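*Posted 2021-10-20*

When I rang the clerk of Kenton Shire, she was halfway through a sandwich and already talking about the by-election. She has run the council office for seven years, she asked me to leave her name out ("it's the office that matters, love"), and she knows more about how this place governs itself than anyone I've met.

Kenton has 3703 people on the roll. In June they went to the polls to fill one empty seat, and the result came down to 42 votes. I had expected her to be worn out by it. She was delighted.

"Forty-two votes! Do you know how good that is for a little council? People rang me for weeks afterwards wanting to know how preferences work. I had a bloke at the counter with a pencil and the back of an envelope, going through it step by step. I could have hugged him."

The seat had come free when the councillor for Murent ward moved interstate. Under the old arrangements the remaining councillors might have left it vacant until the general election, and a few of them wanted to. The clerk is careful here, as clerks have to be. She gives advice and the councillors decide. But she put the cost of a by-election in front of them in plain figures, next to a map of who would be left without a local member, and the vote to go ahead passed comfortably.

"Murent's a long way from the chamber," she says. "If your road washes out, you want a councillor who's driven on it."

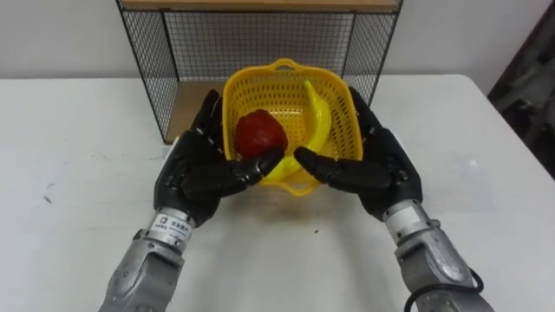

Who can stand for the Murent ward seat?

Anyone on the Kenton roll can nominate, provided they get the signatures of two other voters on the roll and lodge the form before nominations close. You don't have to live in the ward itself.

That last part surprised plenty of people, and it became the big argument of the campaign. One of the candidates lived in Pennington, on the far side of the shire, and heard about it at every meeting. The clerk went to all of those meetings, sitting up the back with a folder of enrolment forms. She thinks the fight over addresses did everyone some good.

"It got them talking about what a ward is for. Is it so you get a neighbour on council, or so the work gets shared out fairly? I don't get a say in that, and I wouldn't want one. But I loved listening to it. There were people standing up who'd never spoken in a hall in their lives, and they were good!"

I asked what had gone wrong, and she laughed and told me about the signs. The ones for the Pennington polling place were delivered to Cirnar, and the Cirnar ones never arrived at all. She drove out before sunrise with a roll of butcher's paper and a thick marker, and lettered new ones on the bonnet of her car. The doors opened on time at both halls.

There was a recount too, asked for by the runner-up and done over a long afternoon with scrutineers from every camp at the tables. The figure didn't move. What she remembers best is the runner-up thanking the counting staff one by one on the way out, then coming back the next morning to ask when nominations open for the general election.

The new councillor has already put up a first motion, to hold 2 ordinary meetings a year at the Murent hall. It goes to the chamber next month with a staff report attached, and the clerk wouldn't tell me what the report says. She did say the hall has a decent urn and terrible parking.

Before I let her get back to lunch, I asked whether she had ever thought of standing herself.

"Never," she said. "I'd have to give up the counting!"

Anyone wanting to speak on the Murent motion can put their name down at the Kenton office counter until noon the day before the meeting. Speakers get a few minutes each, and she says the chair is strict with the bell.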